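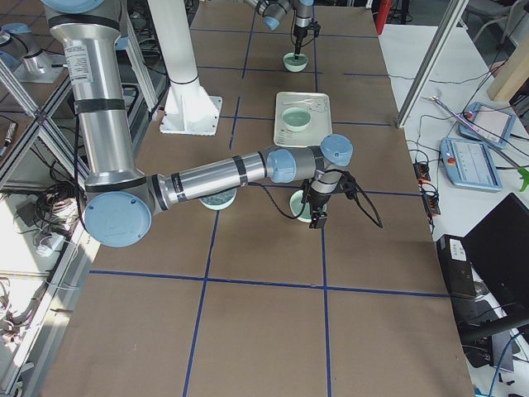

Retcombe Drops Opening Order Minimum for Independent Kitchen and Gift Stores

KESTPORT - Retcombe, a wholesale supplier of everyday kitchenware and table goods, will end its $1000 opening order minimum in January. From then on, independent stores will be able to open a trade account with an order of any size and reorder in single cases.

The change applies to the whole Retcombe catalog, including the Lowther line of plain stoneware, and covers both new and existing customers. Stores that already hold an account do not need to do anything. Their terms will be updated before the January ordering window opens.

The company currently supplies 418 independent stores. Most of them are kitchen shops, hardware stores and gift stores with one location, and most are run by the owner with a small staff. Retcombe said the opening minimum was the reason most often given by stores that started an application and did not finish it.

"We kept hearing the same thing at shows and on the phone," said Svend Hviid, managing director of Retcombe. "A store owner would like two or three things in the catalog and want to try them on a shelf for a season. Then they would see the minimum and decide to wait until next year. Some of them have been waiting for a long time."

The minimum was introduced when all orders shipped on full pallets. Retcombe moved to mixed-case packing at its Skarbridge warehouse last year, and smaller orders can now be picked and shipped on the same schedule as large ones. In-stock orders received by 11 a.m. on a working day will leave Skarbridge that afternoon. Orders that come in later will ship on the next working day.

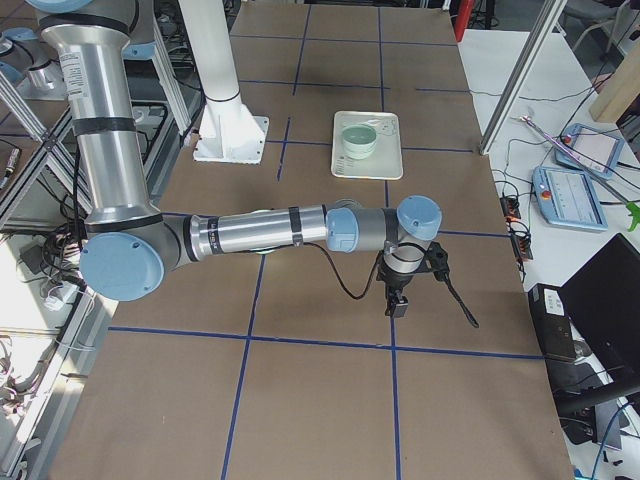 Cardboard-covered tabletop marked off with dark blue tape.

Shipping charges will be based on weight and distance and will be shown before an order is placed. Retcombe considered a flat rate but decided against it after talking with customers. Stores close to Skarbridge would have paid more than they do now, and stores ordering light goods such as dish towels and wooden spoons would have been paying toward the cost of shipping stoneware.

Case sizes will also change on part of the range. Mugs and cereal bowls, which now ship in cases of 24, will be available in cases of six. Serving bowls and baking dishes will ship in cases of two. Dinner plates will stay in cases of eight for the time being, as the company has not yet found a smaller carton that meets its limits on breakage. The larger cases will remain available, at a slightly lower price per piece, for stores that prefer them.

Payment terms

New accounts will pay by card or bank transfer on their first order. After that, stores may apply for 30-day terms. The application has been cut to one page, and Retcombe will no longer ask for three trade references from stores that have been open less than a year. One reference from a landlord, bank or supplier will be enough.

Stores on 30-day terms will keep their current credit limits. Any store that wants a higher limit ahead of the holiday season should ask by the end of August.

"The paperwork was written for bigger customers," Hviid said. "If you opened your store in the spring, you don't have three suppliers who have known you for years. We looked at late payments over the last 18 months and the small accounts were no worse than the large ones. A few of them pay the day the box arrives."

Returns and breakage

Retcombe is making one change to its breakage policy at the same time. Stores will have 10 working days after delivery to report broken or chipped pieces, up from three. A photo of the damaged piece and the outer carton is still required. Credit will be applied to the account, or a replacement can be sent with the next order at no charge.

The returns policy stays as it is. Unopened cases can be sent back within 30 days at the store's expense - seasonal goods and discontinued colors are not included.

Catalog and samples

A printed catalog with the new case sizes will be mailed to all account holders in December. Prices for the Lowther line will not change. Prices on enamel bakeware will go up slightly on account of higher steel costs, and the new figures will be listed on the order form that comes with the catalog.

Stores that have not bought from Retcombe before can ask for a sample box. The box holds one dinner plate, one cereal bowl and one mug from the Lowther line, along with a card of glaze colors. It is charged at the trade price, and the full amount is taken off the store's first order. Sample boxes are limited to one per store.

The Kestport showroom will be open by appointment through the winter. Visitors can see the full range on display and place orders with staff while they are there. The showroom will close for the last week of December for stocktaking. Parking is at the rear of the building, and there is a step-free entrance on the same side.

Online ordering

The new terms will be built into the trade website when it is updated in January. Account holders will be able to see stock levels by color, save a regular order and download past invoices. Phone ordering will continue. Close to a third of Retcombe's customers still order by phone, and the company has no plans to change that.

Stores with an order in progress when the website is updated will not lose it. Anything saved in a basket will carry over, but case quantities should be checked before the order is sent, as some item numbers will be new.

About Retcombe

Retcombe is a privately owned wholesaler of kitchenware and table goods based in Kestport, with a warehouse in Skarbridge. It sells to independent stores only and does not sell directly to the public. Its ranges include Lowther stoneware, enamel bakeware, wooden utensils, glass storage jars and kitchen linens.

Media contact

Press questions, and requests for product photos or interviews with Svend Hviid, should be sent to the Retcombe press office in Kestport. Stores interested in opening an account should contact the trade desk, which is open from 8 a.m. to 5 p.m. on working days.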